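Teaching by hand > Handheld grippers > Show us your sessions

Putting a brush in the organiser, two hands, first proper batch

cadi_powell
Started recording demos with the pair of handheld grippers in October and I'm completely hooked, so here's a thread for anyone doing the same sort of thing. The task is dead simple on paper. Pick up a brush, get it into a clear divided organiser, let go, hands back to the start. I do it with a gripper in each hand and the robot is meant to learn it from the recordings (no joystick, no headset, you just do the job).

I'm calling the task Fotora in my folders. Target is 100 good runs and I've got 60 so far. Every run starts the same way: fingers wide open, nothing in them, over a plain bit of board, and I hold still for a moment before I move. 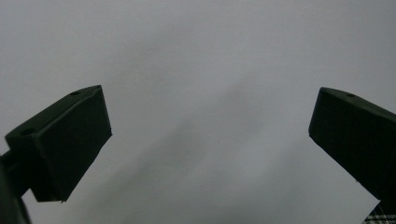

flono_mk2
How long do you hold still at the start?

cadi_powell
One slow breath. I used to go straight in and the first few frames of every run were me already halfway to the brush.

idris.morgan
Lovely to see someone using two hands for this. I'm going to disagree about the identical start though! If all 100 runs begin from the same spot, the robot only ever learns to begin from that spot. Nudge it a few centimetres and it's lost. I'd start high, low, left, right, all over the place.

cadi_powell
Fair, but I meant the same way, as in open and still. The position does wander. Maybe not as much as you'd like.

bustos_bench
With Idris on this one. Our first arm, Bustos, was taught from very tidy runs and it was hopeless the minute anyone moved the box. We went back and did the lot again with the box in 12 places and it was like a different machine.

fateo
I'll stick up for the tidy version. If you're new to this, get one position working first. You learn so much from seeing the whole thing go round once – recording, training, playing it back on the arm – and then you can go mad with the variety. I spent a month on a beautifully varied set and then found my left and right recordings didn't line up in time. All of it in the bin.

idris.morgan
Ouch. OK, I'll give you that. Do a small tidy set as a test and don't count it.

flono_mk2
What about remote control instead? I drive Flono with a leader arm and I get the robot's own joint angles for free, no guessing.

cadi_powell
Tried it, and for big slow moves it's great. For this I'm so much quicker with the grippers in my hands, and I can feel when the brush is slipping. With the leader arm I was squeezing everything to death. The catch is that my wrists will do things the robot's can't, so I have to keep reminding myself not to twist.

fateo
Twisting is the one! I had run number 3627 on the shared drive thrown out for exactly that, elbow up by my ear.

bustos_bench
How are you holding the brush, Cadi? Bristle end or handle?

cadi_powell
Right gripper does the carrying and I come in low over the board, with the organiser up beyond it. The left one stays open, ready to steady things if I need it.

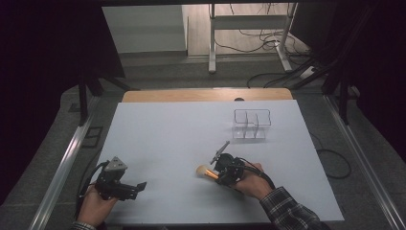
Things I'm changing for the last 40

1. Move the organiser every few runs, including right over to the left.
2. Swap hands for some of them, so the left gets a turn at carrying.
3. Keep the runs where I fumble and recover. I'd been deleting those and Idris has talked me out of it.

idris.morgan
Number three, yes please! Those are the best ones you've got.

flono_mk2
Not sure about swapping hands. That's two tasks in one pot, I'd label them separately.

cadi_powell
Ooh, hadn't thought of that. Separate folder then. Back to it after tea.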